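# Hand-held grippers for recording tabletop tasks

Project report, spring term. Built in the shared workshop at Midtbø.

## Goal

We wanted a pair of grippers that a person can hold and operate directly, so that demonstrations of small tasks can be recorded without driving a robot arm. The recordings should contain the position of each gripper and how far its jaws are open. The project name is Pova, and the folder names in the repository use it too.

## Starting point

Last year's group left us one working gripper body and the drawings for it. The trigger was stiff, and the jaws closed unevenly when the object was thinner than a pencil. We kept the general shape and redrew the handle and the linkage. The second gripper is a mirrored copy, which saved time on the drawing but meant that two of the printed parts had to be labeled L and R after we mixed them up in the first week.

## Build

The bodies were printed on the workshop's Hidetti printer. One full set of parts took 46 hours of print time, including the jaws, which we printed twice. The first jaws were too smooth and let round objects turn. The second version has shallow ridges across the inside.

Each gripper carries a white marker plate on top. An overhead camera reads the dots on the plate and works out the position and angle. We started with small plates on both sides. The right one was often lost when the wrist turned, so we made a larger plate for that side and left the other as it was.

Jaw opening is measured by a sensor in the handle and sent over a cable. We considered a wireless version but did not have time for it in March, when the sensor boards arrived late from Prurkeck.

## Recording

The test task is putting pens and similar objects into a cup. A white board goes on top of the table before each session. The operator starts with both grippers open, picks up an object on one side, and places it. A recording stops when the operator releases the trigger and pulls back.

We planned 100 recordings and kept all of them, including the failed ones — these are tagged in the log and can be filtered out. The longest has 3376 camera samples.

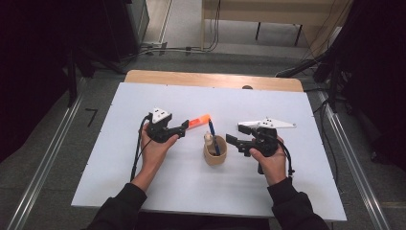
*Figure 1. Pen-cup task, with an orange highlighter held in the left gripper.*

## Results and problems

Of the 100 recordings, 40 had at least one gap in the position data. Most gaps were shorter than a second and we filled them by interpolation. The longer ones came from the operator leaning forward and blocking the overhead camera. A second camera would probably fix this, but we have not tested it.

The cables were the main complaint from operators. They pull on the wrist when the arm is stretched out, and one connector worked loose twice. We added a strain relief clip to the handle drawing, but it has only been printed for the left side.

## Remaining work

- Print and fit the right strain relief clip.
- Repeat the jaw sensor calibration with both grippers connected — so far they have been calibrated one at a time.
- Write down the camera mounting height in the setup notes.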